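The Great Linen Closet Refold

Zokis Guest House, laundry room diary, February

Hello again from the basement! If you came over from the breakfast page, welcome, and mind the low pipe at the bottom of the stairs. This is the gallery I promised, all about the cloths and towels and odds and ends that live downstairs and never make it into the pictures of the bedrooms.

A little background for anyone new. When Yareli Barajas handed the place over to me she left the linen closet in perfect order, with the shelves labeled in her very neat handwriting, and I managed to wreck it in one winter. Tea towels got in with the pillowcases. The good Hájek tablecloths (the heavy ones, from the little mill shop that closed) ended up folded in with the dust sheets. So this month I took everything out, every last thing, and started over, and it took me from breakfast until 10 at night with one break for soup.

I had a system, sort of. Anything plain went to the left, anything with a pattern went to the right, and anything I couldn't stand the sight of went into a bag for the animal shelter. The trouble is that I like patterns, so the right side grew and grew and the left side was mostly sheets. I did wash up to 40 pieces again just to get the closet smell out of them, and the old Cevik washer rattled along the whole time like it was trying to leave the building.

Pink was the big surprise. I would have told you we didn't own any pink, and then I kept finding more of it, way at the back behind the winter blankets. Most of it is a dusty, faded sort of pink that I've decided I love, and the best of the lot has orange on it.
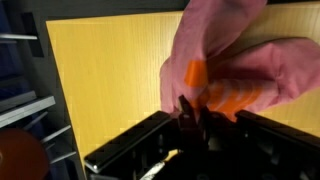
Dusty pink with bright orange stripes and an orange patch, all bunched up and creased. My favorite find of the month!

I went back and forth on ironing the pink ones. Yareli ironed everything, down to the dishcloths, and I have her ironing board and her spray bottle and none of her patience. What I do now is smooth a cloth out flat with my hands, fold it in half the long way, then in half again, and put something heavy on the pile overnight (the big Drisico mail order catalog is perfect for this, and I never order from it anyway). Stripes are handy for folding, by the way. Line them up at the edges and you get a square corner without even trying. Plain cloths always come out a bit crooked for me.

The shelves now go like this, top to bottom: blankets, sheets, pillowcases, bath towels, tablecloths, kitchen things. Pink and orange gets its own little stack at the front of the kitchen shelf where I can see it when I open the door. The Hájek cloths are rolled instead of folded, on a cardboard tube from the wallpaper job, and they look so much better for it. Yareli's labels stayed up wherever they still fit, and I wrote new ones for the rest with a marker that was running dry, so please don't judge.

Next up is the button tin, and after that the curtains from the back bedroom, which need new hooks and probably a new hem too. If any of you have a good way to get candle wax out of a tablecloth, leave me a note at the bottom of the page. I've tried the brown paper and the warm iron and there's still a spot the size of a dime.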